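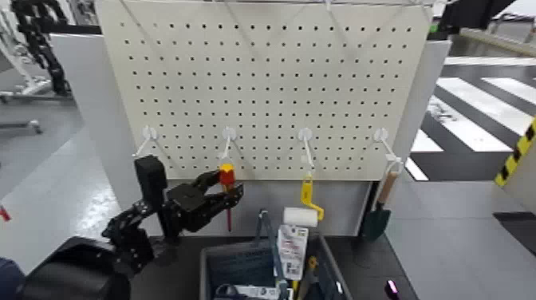
*2 min read · Oct 2, 2024*

**Figure 6.** Pegboard station with the Pemora hand beside the screwdriver on the second hook, fingers open. The paint roller and trowel hang to its right.

### 4.2 Hanging tools

The Pemora hand is sold by Zastbridge as a drop-in kit with its own controller and a set of stock grasp routines. We tested the routines as shipped. Yu and Voyle (Section 2) report good results with the same kit on flat bin picking, but hanging objects are a harder case – the tool can swing on first contact, and the hook limits the directions in which it can be lifted.

Three tools were used: a screwdriver, a paint roller and a garden trowel. Each hung from a white plastic hook on a perforated board, above an open crate of mixed items. The hand approached from the side with the fingers open, closed at the set force, and raised the tool clear of the hook. A trial was stopped after 40 seconds without a lift.

We ran 690 trials over seven sessions. Hook positions were entered by hand at the start of each session, as the kit's calibration tool does not support vertical boards. Moya and Deng scored all trials separately from the controller log. Trials on which they disagreed were reviewed by Liang and are listed in Appendix B. Failure types are given in Table 7.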